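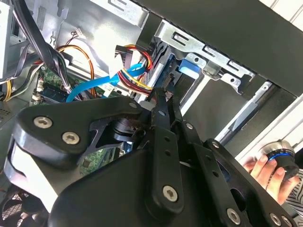 Hello again from the Hurnthorpe workshop, and sorry this is landing with you at the tail end of January when I'd promised it before Christmas. We had a leak over the storeroom in the first week of the month and everything on the bottom shelves had to come upstairs, so the paperwork went to the back of the queue.

The short version is that the desktop refurbishing is going well, the laptops are going slowly, and we've still got money left. Of the £3214 you gave us we've spent £1187, mostly on solid state drives and memory, plus a big box of SATA cables and two decent sets of Torx drivers (the old ones had gone round at the tips and were chewing up screws). The next chunk will go on more drives. I've been buying in small batches and watching the prices, but I think I'll do one larger order in spring and be done with it.

Most of the desktops come to us from offices that are clearing out, and they're lovely things to work on compared with laptops. The cases open up without a fight, the drive sits in a metal cage with a coloured plastic tab to release it, and you can have the old one out before the kettle's boiled. What takes the time is the cabling. Every maker seems to have its own idea of where the power leads ought to run, and if you don't put them back the way you found them the side panel won't close, or a loose one ends up in the fan. Jeanie Munro has got everybody into the habit of taking a photo before anything is unplugged and leaving the cable ties alone unless they really must be cut. We've had far fewer machines come back to the bench since she started that!

Wiping is the other slow job. Every drive that arrives gets erased and logged, and anything that fails the wipe is pulled and drilled. I know you asked about this last time, so I've put the log in the shared folder for you to look at whenever you like.

Now the less cheerful bit. The Wornora pick-up fell through. They'd offered us up to 100 desktops, but their IT people decided to hang on to them for another year, so we're relying on Zollden and on what people bring to the door. Zollden have been very good and have told us to expect another load soon. I've had to move our target for finished machines back to the summer, and I'd like to talk that over with you if it causes trouble at your end.

The Saturday-style open sessions I described in the application haven't begun. We've got the benches and the tools but the room needs more sockets, and the electrician's quote came in higher than I'd allowed for. Would you be happy for some of the unspent money to go on that? I can send the quote over.

Tosh is taking over the stock list from me next month, so if you get an odd email asking for serial numbers, it's genuine.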